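Print this page | E-mail this page

Pouring and Measuring: How Much Is in the Cup?

If you pour a tall, skinny glass of juice into a short, wide bowl, it looks like less juice. It isn't. The juice is the same, but the shape around it has changed. Your eyes are good at many things, but they are easy to fool when it comes to liquids.

This is why people use measuring cups and beakers.

What is a beaker?

A beaker is a container with fairly straight sides and an open top. Many beakers have a small lip for pouring. Some have a handle, like a pitcher. A beaker can be made of glass or of clear plastic. Plastic is better at home, where it might get dropped on the kitchen floor.

On the side of a measuring beaker there are short lines, usually with numbers next to them. The lines are called graduations. That is a long word that comes from an old word for "step." Each line is one step up from the line below it.

What are the numbers for?

The numbers tell you the volume. Volume means how much space something takes up. In science class, volume is often measured in milliliters, written mL. One milliliter is a very small amount. A teaspoon holds 5 of them.

In an American kitchen you will see cups and fluid ounces too. Many measuring cups show both kinds of numbers, one on each side. Check which side you are reading before you write anything down.

Why does the liquid stay flat?

Liquids flow. They spread out until they touch the sides of whatever they are in, and gravity pulls them down. When the liquid has settled, the top is level, even if you tilt the container. Try it with a bottle of water. Lean the bottle to one side and look at the water line. The bottle leans and the line stays level with the floor.

Look very closely at water in a narrow container and you may see that the edges curve up a tiny bit where they touch the side. This curve is called a meniscus (say muh-NIS-kus). Scientists read the number at the bottom of the curve.

How to pour without spilling

Put the beaker on a flat table. Hold the cup close to the top of the beaker, but don't push on it. Tip the cup a little at a time. At first nothing comes out. Then the liquid reaches the rim and starts to run over in a thin stream. If you want it to go slower, tip the cup back a little.

When you are close to the line you want, slow down — the last bit goes fast.

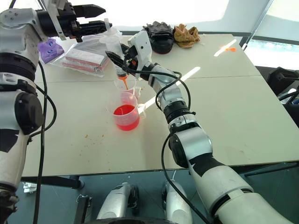
Orange-red liquid runs from a small clear cup into a beaker with a handle. The liquid inside fills roughly the lower half.

Colored water is easier to see than plain water, and food coloring works well for this. Use an old towel under your beaker, as red coloring can stain a cloth or a wooden counter.

Try it yourself

You will need a measuring beaker or cup, a small plastic cup, water, food coloring, paper and a pencil.

1. Fill the small cup with water and add two drops of color.
2. Guess how many milliliters are in the cup. Write down your guess.
3. Pour the water into the beaker.
4. Bend down so your eyes are even with the top of the water. Read the closest line.
5. Write down the number and compare it with your guess.

Now try a soup bowl, a mug and a clean jar. One mug we measured held 249 mL, and a big soup bowl held 573 mL. Before measuring, most of us thought the two were much closer.

Don't drink the water when you are done. You can pour it down the sink.

Comments

Did this with my second graders in April, at home on video. They all wanted to use blue. A muffin tin is handy for keeping the colors apart.

My son asked why the lines on our cup are closer together near the top. Is the cup wrong?

Reply: If the cup gets wider as it goes up, the lines have to be closer. It takes less height to hold the same amount.

We used a shot of beet juice instead of food coloring. It worked fine, but it did stain the towel.

This site uses cookies to remember your settings. By continuing to read, you agree to our use of cookies. OK | Learn more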